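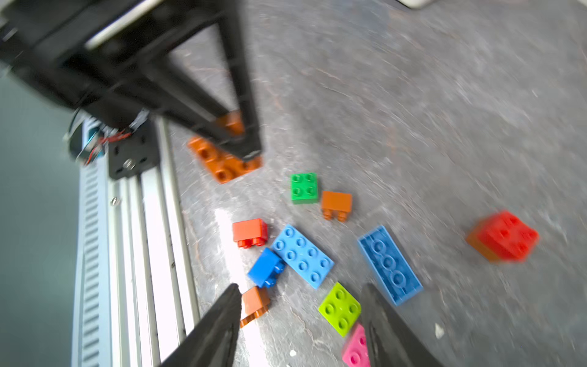
Toy bricks on the floor, gripper open. The tidying-up question, in small.

1/ Every few weeks somebody in my feed writes that robots will do our housework very soon. I work beside machines in a shop-floor job and I have children at home, so I have an opinion from both sides. A thread.

2/ Look how the bricks lie. One is tilted, one is on its side, a flat light blue one has a darker blue one leaning at its corner. My youngest clears such a heap without looking at it. For a machine each brick is a new small question: from which side do I take you?

3/ At Walow, where I pack spare parts, we have one automatic line. It handled 2738 boxes in its best shift. All boxes the same size, all coming from the same side. I respect this machine very much. But turn one box by hand and it stops and calls for me.

4/ So when people say "the factory is solved, now comes the home", I must disagree a little. The factory is solved where we made the factory simple. Nobody will make my kitchen simple.
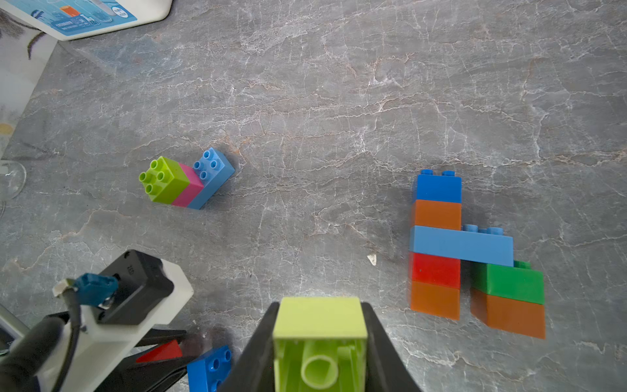 Green brick held upside down, and on the right a small bridge.

5/ This one I like more. The fingers hold the green brick with its open side up. If you want to press it onto studs, it must first be turned over. A person does this between two fingers and does not even notice.

6/ I notice also the things around the bricks: a white container with a label, the foot of a glass, some patterned cloth. A real table always has other things on it. In my home it is a cup, and always the full one.

7/ My neighbour paid 367 for a Usura floor cleaner in February. It is good on the open floor. Before it starts she walks through the rooms and picks up socks, cables and toys. She says it saves her time and I believe her, but the picking up is still her work.

8/ The Jitaru kitchen arm I saw at a trade fair in Varnia was more clever. It put 50 spoons in a drawer, one after another, and people clapped. I asked if it could take the spoons out of a sink with plates on top. The answer was "not in this version". It was a fair answer.
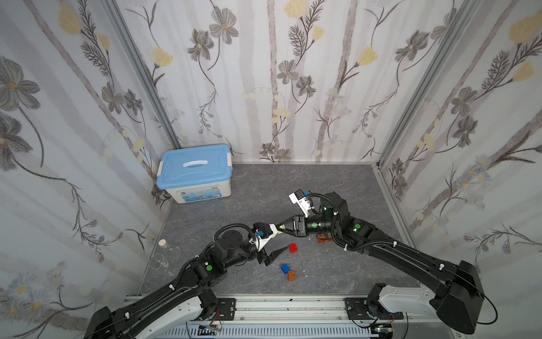

Two arms, one red brick between them. A wine glass on its side by the wall.

9/ Two arms are a big step, I think. Most housework needs two hands — one holds, the other does. Open a jar, fold a shirt, pull two bricks apart. With one hand only, try it tonight and tell me how it went.

10/ And the glass lying there is what I would look at if I wanted to buy. A plastic brick forgives you. A thin clear glass does not, and it is also difficult to see.

11/ My answer for today: on the shop floor, yes, for the same piece in the same place. At home, single chores on a good day. The whole room after a birthday party, no. I would be glad to be wrong about the last one.

12/ My last thread on this had 217 replies and the best came from people who clean for their job. Please write again. Which chore would you give away first, and how much would you pay for it?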